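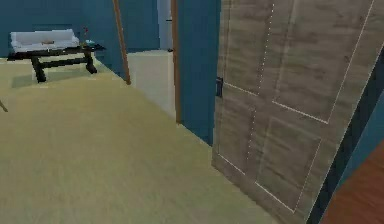

Simulation render: N. Oei, Wallano practice house

Chapter 7
Finding a Way Through the House

In the last chapter your team drove a simulated robot down an empty hallway. A house is harder. It has doors that swing into the room, table legs, and floors that change from one room to the next. For the club project in this unit you will plan a route from the living room to the kitchen and then have your program follow it.

Work in teams of 2. One student writes the route and the other writes the checks that stop the robot when something is in the way. Trade jobs before the second run. The door is set to open 65 degrees at the start, and your program should not assume it stays there.

Before writing any code, sketch the floor plan on paper. Mark the sofa, the coffee table and every doorway. Then choose landmarks the robot can use to tell where it is. Large things that stay put, such as a refrigerator or a door post, are better choices than a cup.
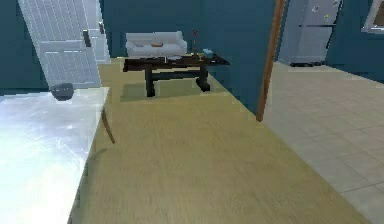

Rizal Liew remarked that his team lost most of a Tuesday meeting to a route that was fine on paper but left no room to turn, and that they should have tested the turns first.

Section 7.1 begins with turning. You will need your sketch, a ruler and the log file from Chapter 6.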